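Progress on the Plarnex mapping for Skemside, 19 Feb 2021

Hi Darius, good news first: the jog wheels work! Scratching feels tight on both decks now, and the lag we moaned about in November is gone (a buffer setting, of all things).

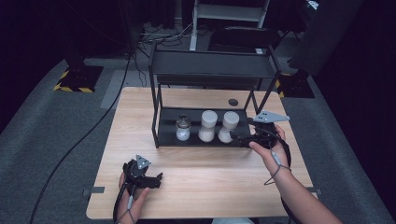
The pads took longer. 15 of them are mapped, though 4 still light up the wrong colour when you switch banks.
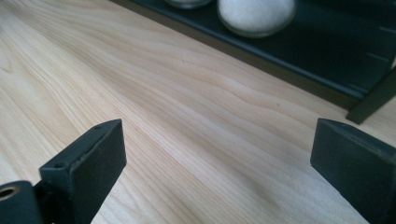
I've rewritten the script from scratch, 1,124 lines, and it loads cleanly on the Idelden laptop.
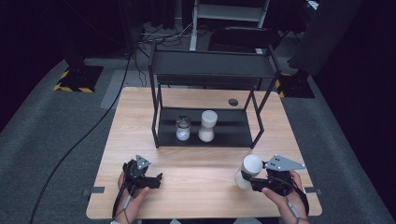
Two-tier shelf on the table, jars on the lower level.

Next up is the headphone cue, then the manual. I'd love another 5 days from the grant for testing, if you can stretch to it?
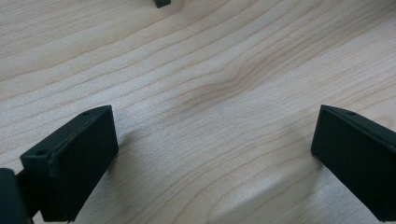

Table top, close up.

I'll send the new build once the bank colours behave.

3 shares · 2 comments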